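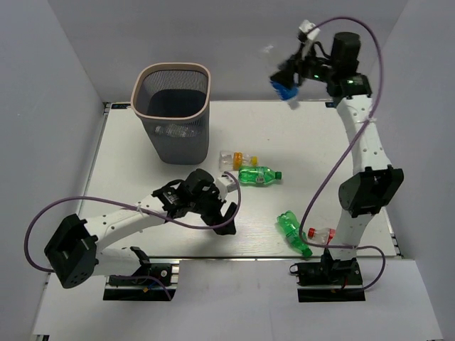 Preguntas frecuentes sobre el estudio Nolanell

¿Qué se quería comprobar?
Si una política aprendida por imitación, con dos brazos, puede recoger botellas de plástico de una mesa y echarlas a una papelera sin que nadie le programe el orden. La idea no es nueva. Lo que nos interesaba era cuánto aguanta cuando las botellas no son siempre las mismas ni están siempre en el mismo sitio.

¿Con cuántas demostraciones se entrenó?
Con 400, todas teleoperadas por 2 personas. Es un detalle importante que en muchos artículos del ramo acaba en una nota al pie: la política hereda las manías de quien la enseña. Si los dos operadores empiezan siempre por la botella más cercana, el robot también lo hará, y luego alguien lo llamará «planificación».

¿Funciona?
Depende de a qué se llame funcionar. Ustyna Pavliuk, que diseñó la evaluación, solo da por bueno un ensayo si todas las botellas acaban dentro. Con el criterio más amable, contar botella por botella, la cifra sube mucho y dice bastante menos. Publicamos las dos.

¿Los dos brazos cooperan?
Yo no usaría esa palabra todavía. Es habitual que uno lleve una botella en el aire mientras el otro tiene la pinza vacía sobre la mesa. Puede ser espera, puede ser indecisión -- los datos que tenemos no permiten distinguirlo. Hryhorii Zinchenko defiende que hay coordinación implícita; en el informe consta como hipótesis.

¿Por qué botellas transparentes?
Porque son difíciles. Una botella clara sobre una superficie blanca ofrece poco contraste, y las etiquetas y los tapones de color ayudan más de lo que nos gustaría. Falta la prueba evidente, que es quitarlos. Hasta que se haga, no afirmamos que la política reconozca botellas: quizá siga manchas de color.

¿Se comparó con otros métodos?
Con uno, Trikwood, un sistema clásico de detección y agarre. Una sola comparación es poco, y además lo ajustamos nosotros, así que conviene leer esa tabla con reservas.

¿Qué pasa si cambia el entorno?
No lo sabemos. Los ensayos se hicieron en la misma mesa, con las mismas paredes grises detrás. Mover la papelera a la derecha está previsto para julio. Hemos visto resúmenes ajenos que hablan de «generalización»; nosotros no la hemos medido.

¿Sirve ya para una planta de reciclaje?
No. En Rirkness nos lo preguntaron y contestamos lo mismo.

¿Se pueden pedir los datos?
Sí, incluidos los 14 ensayos descartados, con el motivo de cada descarte. Recomendamos empezar por ahí.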